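Notebook, Hair and Colour Workshop, Finbridge
16 Feb 2025

Purpose of the session: to compare two bleaching powders, Mustex and Addo, on short natural hair of the type most often requested by clients for screen and stage work. The comparison was requested following the last costume fitting for the Nillen production, at which the lead performer's cropped style was judged too yellow under the lamps.

Swatches were cut from the same bundle, level 2 natural black, and tied at the root end with cotton thread. All were washed once in plain shampoo and left to dry overnight. No conditioner was used. The bundle is entered in the stock book as number 2514, and the remainder has been returned to the drawer.

Both powders were mixed with the same developer and applied with a tint brush on foil. Room heating was left at its normal setting. Processing time was 78 minutes in total, divided into two applications with a rinse between them. Colleagues are reminded that this is a swatch timing and must not be carried over to a client's head, where the scalp has to be considered and the maker's instructions followed. 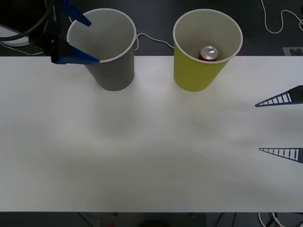 Mustex lifted more evenly through the mid-lengths. After the first rinse the swatches were a clear orange, and after the second they had reached a pale yellow which would take a toner without difficulty. The ends felt rough when combed wet, and a few hairs snapped under light tension.

Addo was slower. The first rinse left a darker, redder orange, with a visible band near the thread where the paste had probably been laid on too thinly. The second application improved this but did not remove it. On the other hand, the hair kept more of its stretch and combed through cleanly. I would not put the banding down to the product until the test has been repeated by a second person.

Toner: violet-based, 7 minutes on all swatches. The Mustex set came out close to the cool blonde shown on the Nillen reference sheet. The Addo set stayed warmer, nearer to honey, and may suit the supporting roles.

The smell from the Mustex mix was stronger than expected. The window on the yard side should be open before mixing begins.

To be done before the March fitting: repeat the Addo application with a thicker paste; wash both sets again and check for fading; ask wardrobe whether the lamps will be the same as last time. Patch test forms for the performers are still outstanding, and no colour is to be booked until they have been received. Swatches are labelled and pinned to the board by the sink.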